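Handhabungstechnik, Skript Teil 4: Greifer-Kit Skerkeo (Fa. Mollent)
Stand 29.06.2018, Dozentin: Nurhan Ateş

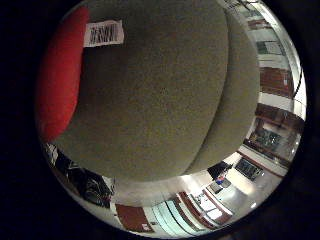 Zuerst das Organisatorische: Kit ist Leihgabe, geht im Juli zurück an Mollent. Bis dahin muss jede Gruppe einmal dran gewesen sein. Termine macht Fouad Hakim, bitte NICHT direkt bei der Firma anrufen.

Was ist drin
Parallelgreifer, zwei Finger, Hub 60 mm. Handgelenkkamera mit Fischaugenobjektiv, Flansch, Kabelsatz. Software Priline (Lizenz hängt am Dongle, Dongle bleibt im Schrank!). Preis laut Angebot 872 Euro ohne Software. Konkurrenz: Gezer, teurer, dafür Kraftsensor schon im Finger.

Kamera
- Sehr weiter Blickwinkel, Bild kreisrund, Rand schwarz. Schwarzer Rand gehört nicht zum Nutzbild, vor der Auswertung maskieren.
- Gerade Kanten werden am Rand krumm. Schrankfronten liegen als Bogen im Bild, Türen wie ein Fächer. Also erst entzerren, dann messen. Wird in der Prüfung gefragt.
- Große Objekte direkt vor der Linse decken die Mitte zu. Graue Filzfläche oder ähnlicher Stoff: vom Raum bleibt nur ein Ring. Bahnplanung über Raummerkmale dann nur noch mit dem Ring, vgl. Übung 2.
- Etiketten. Weißes Schildchen auf grauem Grund findet man leicht, das Aufgedruckte ist noch lange nicht lesbar. Finden und Lesen sind zwei Aufgaben!! Im Protokoll getrennt angeben.
- Farbe: kräftiges Rot neben Oliv-grau trennt man schon mit einfacher Schwelle im HSV-Raum. Grau gegen Schatten dagegen schlecht, Helligkeit fällt am Objekt ab.
- Helle Böden und Deckenlicht: Belichtung fest einstellen, Automatik pumpt sonst.

Greifen von weichen Teilen
Polster, Filz, Stoff allgemein. Kontur gibt nach, Breite aus dem Bild ist deshalb nur Startwert. Langsam schließen, Strom beobachten, bei Anstieg stop. Grenzwert in Priline ab Werk auf 500 mA, für Filz nach meiner Erfharung zu hoch. Hinata Fukuda hat letztes Semester mit rund der Hälfte gearbeitet, Werte stehen in ihrer Arbeit (Bibliothek).

Bewertung bisher
+ Montage geht schnell, Anleitung ok
+ Kamera sieht auch seitlich viel
- Kalibrierung mühsam, Schachbrett muss bis an den Bildrand
- Fingerbeläge zu glatt
- Support antwortet, aber nur auf englisch
Kaufempfehlung offen. Vergleich mit Gezer macht Jacqueline Guillot, kommt als Teil 5.

Aufgabe bis zum nächsten mal: Maske für den Bildkreis schreiben, Mittelpunkt und Radius automatisch bestimmen. Abgabe an Saadet Ateş, eine Seite reicht, Code als Anhang.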